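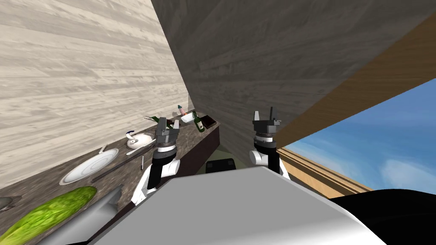 About Moretholm

Moretholm is a small school of history for adults. We teach how people came to a new country by ship, how they lived in the first years, and what papers they left behind them. Our courses are in the evening and on Sunday, and they are open to everybody who can read English at a comfortable level. You do not need a diploma in history.

How we began

The school was started by Volker Kröger and Marlina Manurung, who met in a reading group for old handwriting. Volker had inherited a box of letters from a great-aunt in Bremen and wished to understand them. Marlina was then writing her thesis about passenger lists of the nineteenth century. They rented one room above the Kassab bakery and put a notice in the window. For the first course 10 persons came, and most of them brought something from home: a baptism paper, a ship's ticket, a bundle of postcards tied with a ribbon.

We stayed above the bakery for four winters. Now we have our own rooms on the ground floor of the Drudetti building, with a proper reading room and a coat rack which is large enough also in January.

What we teach

The main course is called Arrivals. It goes through the voyage, the landing, the first shelter and the first harvest, always with documents of the time on the table. We read diaries, inventories, wills and letters to the family at home. We also read agreements made between settlers and the First Nations whose land it was, and we give to these a full month. Syafiqah Ismail leads this part of the course. She asks the students to read each agreement aloud, slowly, and then to discuss who was present, who interpreted, and in which language the words were kept afterwards.

The second course is Old Hands, for reading handwriting. Students begin with clear clerks' writing and go on to the difficult kind - faded ink, crossed lines, spelling by ear. Irfan Pangaribuan teaches it, and he corrects every transcription himself in green pencil.

There is also a shorter course on food and the calendar year, in which we study feast days, fasting days and household account books. It starts in October and is usually full by the end of summer, so please write to us early.

The Cerko collection

In our reading room we keep the Cerko collection, which contains 147 letters written by one farming family and their neighbours. The family gave them to us on the condition that anybody may come and read them. We have transcribed around 2 thirds until now. The remaining ones are mostly from the youngest daughter, whose writing is very small, and we would be glad for help. You may come as a visitor in the afternoon, after 2 o'clock, when the room is quieter. Please bring a pencil and leave pens in your bag.

Our teachers

Volker Kröger - director, teaches Arrivals
Marlina Manurung - passenger lists and family research
Syafiqah Ismail - treaties and agreements
Irfan Pangaribuan - Old Hands
Syahrul Sumampouw - reading room and enrolment

Visit or write

Syahrul answers the telephone and all of the letters. If you have family papers and do not know what they are, you can bring them and we will look at them together with you. We do not buy or sell documents, and we cannot tell you the value of them. For the courses, the enrolment form is available at the front desk or can be sent by post. The entrance is at the side of the building, next to the bicycle stands.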